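Home Kitchen Laundry Workshop Cleaning Readers Write

What I Brought Home From a Robot Open Day (Mostly Cleaning Tips!)

Sep 27, 2023
By Urs Brunner

I went to the Dekutton open day expecting to eat a free cookie, watch a machine wave at me and be home for lunch. I stayed until they were stacking the chairs. If you have one of these places near you and they open the doors, go, and bring a notebook, because the people who spend all day getting grippers to pick up spoons and sponges know a ridiculous amount about tables, grip and dust.

The demonstrations ran in a long room with a row of ordinary tables, the kind you'd eat breakfast at. Some had arms bolted on, and at others you could work a hand-held gripper yourself, squeezing the jaws shut on whatever was put in front of you. I had three turns and dropped an egg cup on two of them. Great fun! A boy of maybe ten went after me and got it first try, of course.

Now the tips, while I can still read my own handwriting.

Wipe the grip, then the thing you're gripping. When a cup kept sliding, the woman running our table went for the pads before she touched the cup. Same goes for jar openers, rubber gloves and the soft jaws on a bench vise. A damp cloth with one drop of dish soap, then a dry cloth, then let it sit. I did my old jar opener when I got home and it bites like new.

Pull the fuzz off. Rubbery surfaces collect lint and hair like you wouldn't believe, and it works its way in along the edges. Tweezers for the long bits, then a loop of masking tape pressed on and lifted. I've since gone round the kitchen tongs, the feet of the mixer and the wheels on the vegetable cart, and I'm a little ashamed of what came off that cart.
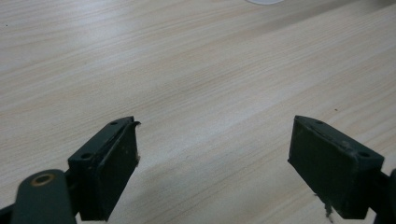 Drada wrote in after I mentioned the visit in the newsletter, saying that tape leaves a film on soft rubber if you press too hard, and that a barely damp microfiber cloth rolled along the edge gets nearly all of it. She also wants it known that she has had the same pair of silicone tongs since her first apartment and has never once put them in the dishwasher.

I tried the microfiber way on the mixer feet and she's right, it's better on anything squishy. I still like tape for hard plastic.

Stick down a lifting edge early. A pad or strip that has started to curl only catches more crumbs and curls further. Clean under it, let it dry fully, a thin smear of contact cement on both faces, wait until it's tacky, and clamp it overnight between two scraps of wood with wax paper so you don't glue the clamp on too. Works for drawer liners, chair glides and the rubber on a stepladder.

Look at your table from low down. They crouch so their eyes are level with the top before starting, and every crumb stands up and shows itself against the light. I do this now before rolling out dough. My wife thinks I've lost something.

Wipe with the grain. On a pale tabletop you'll see far fewer streaks if you go the way the lines run and finish with a dry cloth.

Leave room to grab. If a gripper can't get both fingers around a mug on a crowded shelf, neither can you at six in the morning. I took half the mugs off my shelf and haven't chipped one yet.

The room holds 75 and they had 390 through the door by closing, so go early. Parking is easiest behind the Honda dealer on Gonstead, and it's a short walk from there. They're planning another one in June and I'll be first in line for the egg cup.

More in Workshop
Four Ways to Unstick a Wooden Drawer
Contact Cement or Wood Glue?
Readers Write: Your Oldest Kitchen Tongs
A Vise for the Kitchen Table
Cleaning Silicone That Feels Greasy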